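Notes > Machines > Can it do my chores yet

Quick one, it's late and I have 10 tabs open.

Zinhle Lekota asked me again over dinner when she can stop tidying. Her flower shop, not her house. Every night there's a table of stems and leaves and fake stuff for the window displays, and somebody has to put it all away. My answer last July was no. My answer now is... mostly no. Better no.

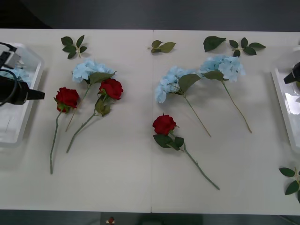
Sorting soft things is the chore I care about. Boxes are done, more or less. Any warehouse will tell you that. But a rose with a long stem lying next to another long stem? Different problem. Grab the bloom and the rest swings. Grab the stem and it rolls. And people think the big ones are hard, but look at those little leaf sprigs along the far side of the table, flat as anything - that's where I'd put my money on a fumble. A hydrangea head at least gives you something to squeeze.

Two arms help. I used to think 2 was showing off. Then I tried clearing my own kitchen table one-handed for a week (recomend it, very humbling) and gave up before the cutlery.
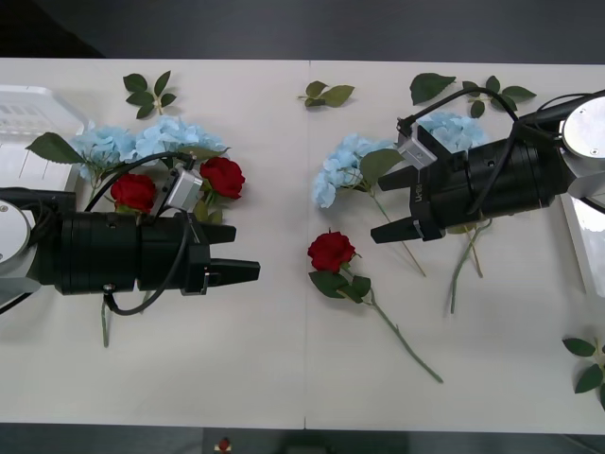
Anyway the other thing Zinhle wants to know is speed. Fair. She does her table in 20 minutes with the radio on. I've read the brochures from Murnari and from Drillum and neither one gives a time for mixed soft items, just a "96 percent success" in big type and no word on what success is. In the bin? In the bin and not bent? Put that in the brochure please.

Biljana Nedeljković thinks I'm asking the wrong question. Her line is that slow is fine if it runs while you sleep. Maybe. My dishwasher is slow and I love it. But my dishwasher doesn't need me to come rescue a leaf off the floor.

Close up is where it gets messy, I think. Mostly petals, plus a pale backdrop.

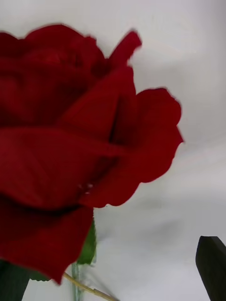 Red rose, very close, with a gripper finger down in the corner.

So for the shop: not yet. For socks: ask me again, teh sock people are moving fast. Next post is the Dagdag floor mopper, if it ever ships.

2 comments · Share this post

Get new posts by email. Unsubscribe whenever.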